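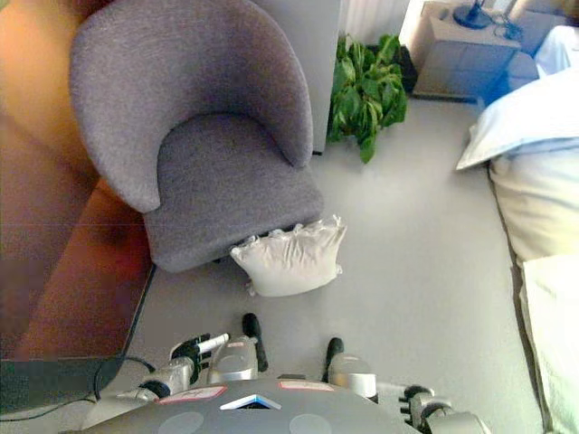

Head view, armchair corner of the show bedroom, with the white bag down at the front of the seat.

Ticket subject: Left arm stops short of bag during visitor demo
Product: Clumeo, two-arm, running Trivitz
Site: Kneževič showroom, bedroom set
Opened by: Tihomir Yordanov
Assigned to: Senad Georgiou, Surnemo support
Opened: 2020-10-16
Priority: High (open day)
Status: Closed

Tihomir Yordanov wrote:

Hello Senad, and thank you again for being so patient with me on the phone. You asked me to put it all in writing, so I hope you have a cup of tea handy.

We're getting the bedroom set ready for the open day. The plan for the demo is very simple, or it was meant to be. Clumeo stands in the open bit of floor facing the grey armchair, reaches down, takes hold of the white bag by the front corner of the seat, lifts it and sets it on the cushion. Then one of us has a chat with the visitors while it goes back to its starting pose. People love the lift. We ran it for a school group in January with the old arrangement of furniture and the kids clapped every single time, which was lovely, though I don't think the teacher got a word in!

What happens now is that the left arm comes forward nicely, the fingers open, and then it stops a little short of the bag and just waits. After 60 seconds Trivitz gives up with "target not reachable" and the arm goes home. I tried it 8 times this morning and it stopped short on 6 of them. The other two worked perfectly and looked wonderful, so I know it can do it.

Things I have already tried, in case it saves you asking:
- Restarted Trivitz, then restarted the whole robot.
- Ran the arm check from the service menu. Both arms pass.
- Turned the lights up, then down again.
- Swapped to the right arm. Same message.

We've handed out 1,000 flyers with the words "watch it tidy a bedroom" on them, so you'll understand why I'm a bit keen to get this sorted.

Senad Georgiou (Surnemo) wrote:

Hi Tihomir, what a good clear write-up, thank you. I wish they all came in like this.

I don't think the arm is faulty. If both sides pass the check and both sides give the same message, I'd be looking at where Clumeo believes the bag is. The bag is white and soft and part of it is wedged in under the chair, and it's sitting on a pale floor. Trivitz has to find an edge it trusts before it will close the fingers. When it can only make out part of the outline it sometimes puts the middle of the bag further back, in under the seat, and then it quite sensibly refuses to push a hand in there.

Could you try two things for me, one at a time so we know which one did it?

1. Pull the bag clear of the chair so that all of it is in the open. Leave everything else as it is. Run it a few times.
2. Put the bag back where it was and run "Relearn object" from the Trivitz menu, with the arms in their home pose so they aren't in the way of the head camera.

Also, and this is a separate matter, there's a black cable on the floor over on the sofa side, coming toward the robot. Please have it taped down or moved before you let anybody into the room. I'd say the same if there were no robot at all, but with a crowd looking at the arms and not at their feet I'd be much happier.

Tihomir Yordanov wrote:

Right, back again, sorry for the wait. We had the furniture people in to argue about the plant. (The plant is staying.)

Step 1: bag pulled clear of the chair. Worked every time I ran it, and quickly too. I was so pleased I made the receptionist come and watch.

Step 2: bag back against the chair, relearned with the arms home. Better than this morning, but it still stopped short once, and once it took hold of just the gathered corner and let go again partway up. Not something I'd want to do in front of a room full of people.

The cable is taped now. I walked over it in my socks to be certain.

One question. Our designer would like the bag left tucked in at the chair, as she feels it looks more like a real home that way. Is there a setting for that, or do I have to be the one to disappoint her?

Senad Georgiou (Surnemo) wrote:

I'm afraid it's you, but you may blame me! There's no setting I'd trust for an open day. A bag in a brighter colour would probably let you tuck it in a bit more, so if she has something in a strong blue or green it would be worth a go when things are quiet. For the day itself please use the white one, clear of the chair.

Two small things while I'm here. Put a bit of tape on the floor where the bag goes, so whoever resets it between groups puts it back in the same spot. And bring the give-up time down from 60 seconds (Trivitz, Demo, Wait limit). If it does miss one, a minute is a very long time to stand there smiling at people.

Tihomir Yordanov wrote:

Tape is down, wait limit shortened, designer told. She took it well and has gone off to look for a green bag. Ran the full demo with our own staff standing in as visitors and had no misses. Happy for you to close this one, and do come and say hello if you can get to the open day. There will be cake.

Senad Georgiou (Surnemo) wrote:

Closing as resolved, object placement. If you do test the green bag, reply to this ticket and it will reopen by itself. I'll see what I can do about the cake.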